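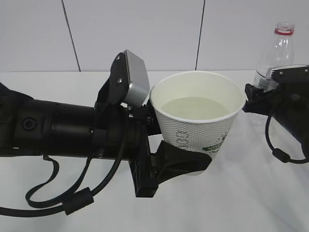
Spent January with Molavton's new bimanual policy stack. The pitch is "one model, any chore." I have notes, and they are mostly complaints.

First, the success number. 76 percent over 173 rollouts sounds fine until you read the logs and find that a timeout with the gripper closed gets scored as a success. Take those out and I don't like what's left.

Second, perception. The wrist view feeds the policy at full weight even when it's mostly a close-up of whatever the gripper is holding. There is no occlusion flag anywhere in the config. I looked twice.

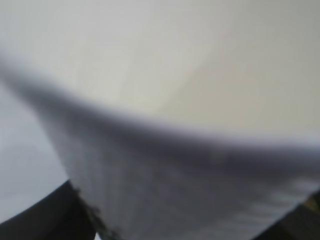 Wrist cam, gray cloth between the fingers.

Wiping is where I trust it least. The planner has no contact model, just a learned height offset — and a bowl is curved. The Lerwood baseline is old and ugly, but at least it takes a force limit.

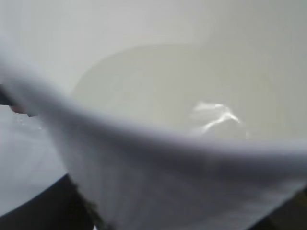 Itzel Escobedo replied that a force limit won't help much if the depth estimate on glossy surfaces is garbage to begin with, and that she'd fix that first.

Fair. I'd still want both. Depth noise I can filter. A controller that can't tell it is pushing, I can't.

Grasp planning on thin cups is the part I'd keep. It replans at 35 Hz and the pre-grasp poses look sane. Over 1000 lines of YAML to get there, though.

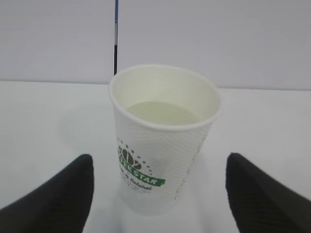
Pre-grasp on the paper cup, fingers open.

Rescoring the timeouts tonight. Will post the table, whatever it says.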